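Desk Reset Recordings, Kekana site
README and data card

Summary

A set of 2,000 recordings of a two-arm table putting office and bench supplies back where they belong, made at the Kekana order office between January and April. Each recording comes with a short note from the person on shift. The notes are the reason this set exists as a separate release. The arm data alone is close to what is already in the Taler set, and if you only need that, Taler is larger and cleaner.

Background

Kekana packs small orders for schools and labs. Returned kits come back mixed: pens in with tips, scissors in with paper goods, things missing their boxes. Sorting them used to be a full shift for two people. Since January the first pass is done at the table, and a person handles what the table leaves behind. The project is called Curusow internally and you will see that word in folder names.

We were asked to record what the change did to the work as well as how the arms moved. Staff were paid for the time spent writing notes and could skip them on any shift without saying why.

What is in the release

recordings/ holds one folder per task, with joint positions and gripper state for both arms and the video.
notes/ holds the shift notes as plain text, with names removed unless the writer asked to keep theirs.
tasks.csv lists the task wording as it was given to the operator.
roster.csv gives shift length and number of people on the returns side, by week.
known_issues.txt is worth reading before you train anything.

There are 68 task wordings. Of these, 58 involve one arm and the rest need both, mostly for opening a lid or holding a container while something goes in. Items are ordinary stock. A typical layout has a pipette tip rack, a clear container with scissors in it, a marker, a pen, sticky notes and a crayon box, with a calculator and a stapler up on the back shelf. Layouts were set by hand before each take and no two are meant to match.
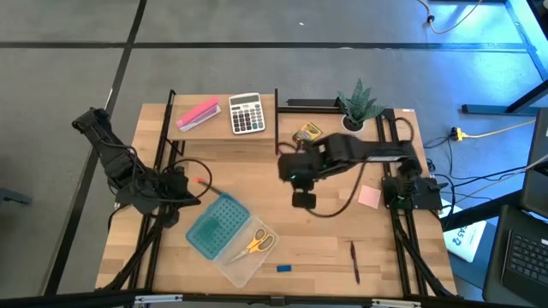 Vanderleia Aguiar, on reading a draft of this card, asked that it say plainly that the returns job did not get smaller, it got different. Her words were: "I used to sort all day and talk to the person next to me. Now I check bins and fix what the arms drop, and I do it by myself. My back is better. The day is longer." She asked for this to stay near the top and we agreed.

Her account matches the notes. The most common subject in them is waiting: for a run to finish, for someone to clear a stop, for the next cart. The second is reaching and lifting, which most writers say they do less of. Complaints about the arms being slow are frequent in January and thin out by March. We can't say from the notes whether the arms got faster or people stopped writing it down.

Staffing

The returns side went from two people per shift to one. The second person moved to outgoing orders at the same pay. No one was let go during the recording period. What happens after it is outside what this release can tell you, and we ask that you not cite it as evidence either way.

Five people trained as operators. Training took two shifts, and the second was mostly practice at stopping a run and restarting it. Operators get a pay step. Several notes point out that the step was offered to day staff before evening staff, and that is correct. It was fixed in March.

How takes were made

An operator guided the arms through each task. Takes where an item fell off the table were kept and marked "drop" in the task folder. Takes stopped by hand were kept and marked "stop". We removed takes where a person who had not agreed to be recorded walked into view.

Lighting is whatever the office had. Floor cables and nearby desks show up in some of the video. We did not mask them.

Known problems

Gripper state on the left arm is logged late in the January folders. The offset is in known_issues.txt and is not constant.

Clear containers are a weak spot. If you score grasps by video alone you will count some misses as successes.

Notes from evening shifts are shorter and there are fewer of them. Evening staff had no desk to write at until late February. Do not read the gap as agreement.

Task wordings were written by the engineering side. Operators often called things by other names, and those names are in the notes and not in tasks.csv.

Intended use

Training and testing two-arm handling of small mixed items. Study of how shift work changes when a first sorting pass is automated. Teaching.

Please don't use the notes to rate or identify workers, or to estimate how fast a person should sort. The roster file is by week for that reason, and requests for a daily version will be turned down.

License and access

Recordings are open for research and commercial use with credit. Notes are for research use only and need a signed form, which is in the access folder. Cikex hosts both. Turnaround on forms is slow in the summer.

Changes

1.1: corrected task wordings for lids, added the roster file, moved the staff comment up.
1.0: first release.

Contact

Open a ticket on the project page for file problems. Questions about the notes go to the returns desk at Kekana, and one of the people who wrote them will answer.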